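Re: [Larkix-kitchen] Covers for rising and resting

On Monday, a list member wrote:
> I've gone through another roll of cling film and I'm fed up with it.
> What does everyone put over their bits and pieces on the bench? Tea
> towels stick to anything damp, and my big pot lid weighs a tonne.

Oh, I feel your pain about the cling film! I gave it up a few winters back, after a very sticky fruit loaf, and I've been a clear cover person ever since. My favourite came from the Wotetti market for 3 dollars, and I only wish I'd bought two — the stall has never had them again.

What I love is being able to peek without lifting anything. I leave plenty of height so nothing touches the top, and I wash it by hand with a soft cloth (the scourer will turn plastic cloudy in no time, ask me how I know).

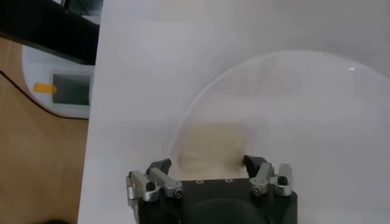 Clear dome on a white surface, with something soft and beige under it.

As you'll gather, a see-through cover rather vanishes against a pale benchtop, so do push yours well back or you'll send it flying with an elbow. Mine lives on top of the fridge, upside down, full of lemons.

If you're ever out Tahiri way, the op shop there is worth a rummage too. Let us know what you end up with!

Warm wishes from Anard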